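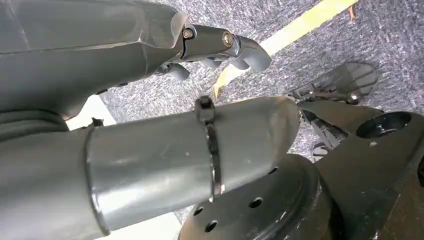
Black cable tie on a gray tube, with a perforated mounting plate beside it.

Products Cut Lists Returns About Us Contact

Company > Who We Are > About Hutow

About Hutow

Hutow sells small mounting and fastening hardware: cable ties, tube clips, bolts, brackets, and round plates with hole patterns. The catalog lists 1821 stock lines. Most orders are for quantities too small for a general distributor to break a carton for.

The company was set up by Troels Steinarsdóttir, who had been buying hardware for a test bench shop and was regularly left with most of a box after using a handful. The first catalog was a price sheet for cable ties and clips. Plates were added next, then bolts. Eun-ji Hwang runs the stockroom and wrote the part numbering system still in use. There are seven of us in total.

What we stock

Cable ties are sold by strap width, length and color. Black is the default. We quote the bundle diameter measured around a rigid tube, and the figure will differ slightly on a soft bundle of wires. Customers strapping to a smooth tube should choose the wider strap. Tighten it by hand first, check the position of the locking head, then pull to final tension. If the head has to clear another part, mark its position on the tube before closing the strap. A closed tie should be cut off and replaced, not worked back open.

Mounting plates come in seven diameters, flat or with a raised rim. Hole patterns are listed by hole diameter and center-to-center distance. Drawings for every pattern can be sent on request. Matte black finishes mark easily in handling, and light scuffs on a plate are not treated as a defect under our returns terms. Bent rims and out-of-round holes are.

Bolts are supplied loose or bagged with matching washers. Head finish is given on the label. A brass-toned finish does not mean a brass bolt, so check the material column before ordering.

The Kolon range covers ties and clips. The Mastden range covers plates and brackets. Both are our own house names and share one numbering system.

How orders are handled

The stockroom is in the Bittencourt building and has 3 rooms: small parts, plates, and packing. Parts are weighed for count and the count is written on the bag. Plates are packed flat with card between them. Mixed orders are packed with plates at the bottom.

The minimum order is one piece for plates and brackets and one bag for everything else. Orders are not held for consolidation unless the customer asks in writing.

Page text revised June 2019. The tie length table was corrected in May and older printed copies should be discarded.

Comments

benchrat: Is the bundle diameter in the new table inside or outside the strap?

Eun-ji Hwang: Inside. It is the diameter of whatever you are strapping.

P. in receiving: Card between the plates is an improvement. Last box arrived without rim damage.

kestrel_fab: Please add the rim height to the plate listings. I had to ask for a drawing to get it.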